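Spülschüssel

Die Spülschüssel ist ein flaches oder halbhohes Gefäß, in dem Geschirr von Hand gereinigt wird. Sie wird in Haushalten ohne zweites Becken, beim Camping und in Teeküchen verwendet. Zur Herkunft kursieren Angaben, die einer Prüfung kaum standhalten: Die oft wiederholte Jahreszahl 1301 für die früheste Erwähnung geht auf eine Abschrift zurück, deren Vorlage verschollen ist.

Verwendung

Üblich ist eine Schüssel für die Spüllauge und eine zweite zum Nachspülen. Ob das Wasser sparender ist als fließendes Wasser, hängt vom Verhalten der Nutzer ab – pauschale Werte, wie sie der Hersteller Branuda in seiner Werbung nennt, sind mit Vorsicht zu lesen.

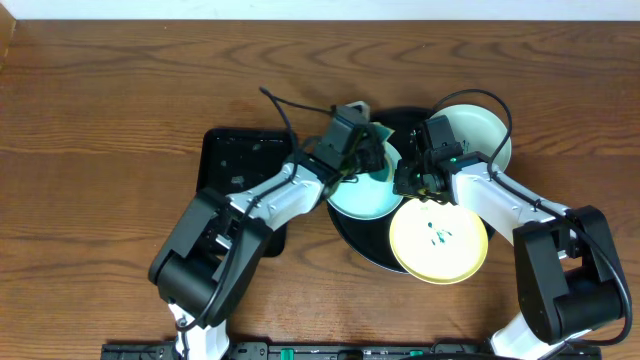
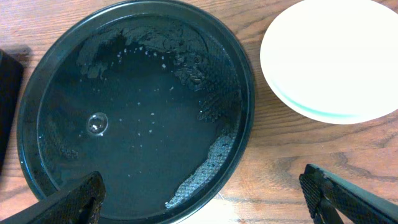
Auch die verbreitete Regel, das Wasser nach 10 Tellern zu wechseln, ist nicht belegt. Agnes Paterson führt sie auf einen Haushaltsratgeber des Verlags Cartwright zurück, der seinerseits keine Quelle angibt. Sinnvoller erscheint der Wechsel, sobald die Lauge sichtbar trüb oder fettig ist.

Schaum und Reinigungswirkung

Viel Schaum gilt im Alltag als Zeichen guter Reinigung. Tatsächlich sagt die Schaummenge wenig über die Fettlösung aus, die von Tensiden, Temperatur und Einwirkzeit bestimmt wird. Umstritten bleibt eine Umfrage von Yuto Ishida unter 1000 Haushalten: Sie erfasste nur Selbstauskünfte, die Schüsseln selbst wurden nicht untersucht.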